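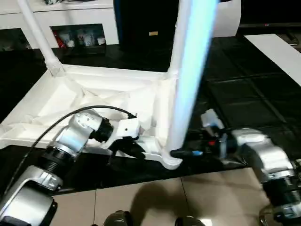
Looking After a Two-Armed Robot

A robot that works with its arms needs a lot of looking after. Parts wear down, screws work loose, and cables get tugged. The two-armed robot at the Preltov workshop is nicknamed Clulport, and it handles furniture. Its job is to take hold of a chair, turn it, and move the legs and seat into the right place. This page explains how the people there get it ready and what they do when a part stops working properly.

Setting up

Before Clulport moves at all, somebody checks the space. The robot reaches forward and to the sides, so people have to stay back while the arms are on. At Preltov the rule is that you stand at least 3 big steps away, and you don't go closer until the person at the controls says so.

Next comes the zero check. Each arm is made of stiff pieces joined together at places that can turn, a bit like your shoulder, elbow, and wrist. The robot has to know how far each joint has turned. If it thinks its elbow is bent a little and the elbow is bent a lot, the hand will end up in the wrong spot. So the arms go to a known starting position, and the computer compares where the joints are with where they ought to be. If a joint is off, the number is corrected and the check is run again.

The grippers

A gripper is the robot's hand. Clulport has one on each arm, and each has black fingers that close on things. They don't need to look like your fingers. They need to press from two sides and hold on.

How hard should they press? That depends on the job. A plastic chair leg is smooth and round, so a weak squeeze lets it slide. A squeeze that is too strong can mark the plastic. The people setting up the robot start with a gentle squeeze and go up in small steps until the leg stays put. They write the setting down in the logbook so the next person doesn't have to start over.

The gripping parts are wiped with a clean cloth before each session. Dust makes them slippery. After 752 grips, they are taken off and looked at under a lamp. If the surface has gone shiny or has a nick in it, new ones go on.

Two hands on one chair

Turning over a chair takes teamwork between the arms. One gripper can hold the edge of the seat while the other holds a leg. If one arm moves faster than the other, the chair twists between them and pulls on both wrists. You can feel the same thing if you and a friend carry a table and one of you starts walking first. 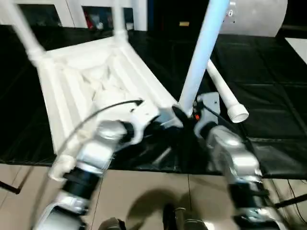
Erkuletti wrote to us that the robot at her school kept dropping chairs on one side only, and that the class had cleaned the fingers twice before anyone thought to look at the wrist, where a screw had come loose. We'd suggest the same order to anyone: clean first, because it's quick, then check the screws, starting at the hand and working back toward the shoulder.

Remember that an adult has to switch the robot off before anyone touches an arm. Off means the power is off and the arms are resting on something. A robot arm can sag when the power goes, and it is heavier than it looks.

Cables

Motors need electricity and the computer needs messages, and both travel through cables. A cable on a moving arm has a hard life. It has to be long enough for the arm to stretch out, but too much slack can catch on a chair leg.

To check a cable, one person moves the arm slowly through its whole reach while another person watches from outside the safety line. They look for places where the cable goes tight, rubs, or bends sharply. Then the power goes off and they look for cracks in the outer covering. A cracked cable is replaced. It is never fixed with tape.

Changing a joint

Sometimes the trouble is inside a joint. You might hear a grinding noise, or the joint might get too warm. This is the longest repair at Preltov. There are 9 steps on the repair sheet, and the first three are all about switching off and holding up the arm so it can't drop.

The outer cover comes off and its screws go into a tray with a lid. The plugs are labeled before they are pulled out. The old joint is lifted away, the new one goes in, and the screws are tightened a little at a time, going across from one side to the other so the joint sits flat. Then comes the zero check again, since a new joint doesn't know where it is.

After that the robot practices slowly with nothing in its grippers. If all is well, it gets a chair.

The logbook

Every cleaning, every new part, and every odd noise goes into the logbook. The Preltov book is on page 152 now. Some entries are very short – "left wrist, screw tightened" is a whole one – but they help. When the same joint shows up again and again, it is put on the list for September, when the robot has its big yearly service and both arms come off the body.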